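Sallach Cell Maintenance and Setup
Progress Report to the Ondrejka Fund, period ending December
Prepared by Demetrius Strickland, Cell Supervisor

1. Status of the bag fixture

The picking cell at the Flilerstead site remained in service for most of the reporting period. The paper bag is now held open with black tape at the rim. Staff inspect the tape at the start of each shift and replace any strip that has begun to lift. The green block, the pink plush bunny and the brown lump remain the standard test items.
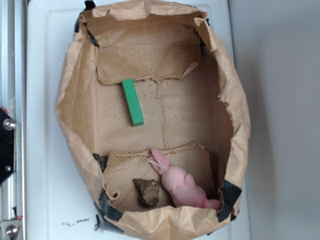 Loose crumbs are to be brushed from the tray at the close of each shift. This was not done consistently in the first weeks, and the task has been added to the shift sheet.

2. Arm and gripper

The cell logged 2594 cycles in the period. Of these, 242 ended in a stop that required an operator, and 76 of those stops were traced to the gripper cable catching during a reach. The cable was rerouted and its clips renewed. Work on the gripper took 18 hours in all — more than planned, as the first set of clips supplied by Sotar did not fit the plate. 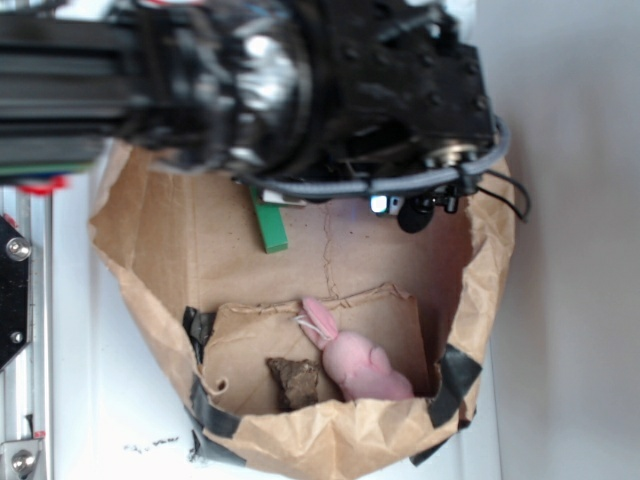

Fasteners on the gripper plates and on the side rail were checked for tightness, and two rail bolts were replaced. The wiring at the upper end of the arm has been inspected but not yet re-sleeved. We have requested a quotation for the sleeving and will charge it to the existing parts line.

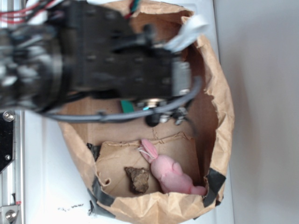

Gripper over the open bag, with the gray cable looped along the underside of the arm.

3. Next period

The wiring will be re-sleeved and the cable route checked again after a further month of running. No change to the approved budget is requested. A spare gripper cable remains on order, and delivery has not been confirmed.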